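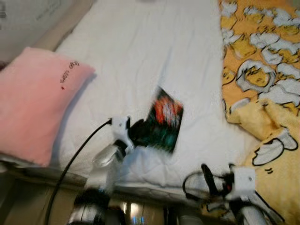 Pink pillow and orange-yellow blanket on a white bed.

Visit to the Trusitz bedding works, 2 April 2018

The group met at the Cludwood gate at nine and was taken round by Brian Kariuki, who runs the finishing department. The site makes quilted mattress covers, sheets and pillowcases, mostly for hotels and student housing.

Fabric arrives on rolls and is rested for three days in the store before cutting. Humidity there is held at 50 per cent. Mr Kariuki explained that cotton cut straight off the lorry tends to come out short after the first wash, and the store was built after a run of returns in 2011.

Quilting is done on four multi-needle machines supplied by Barketti. Two were running during our visit; a third was stopped for a needle change, which takes roughly 20 minutes. Stitch tension is checked by hand at the start of each roll -- the automatic check was tried and given up.

The wash test room was the most useful stop. Samples go through 78 cycles, are dried flat and measured along both edges. Covers with a wide quilting pattern lose more in length than in width. We asked whether the same holds for polyester blends, and were told that the figures would be ready in May.

Packing is still manual. Noise on that floor is low and ear protection is not required.

Lunch was in the Bühler building across the yard. Parking there is limited, and anyone joining the next visit should use the Cludwood side.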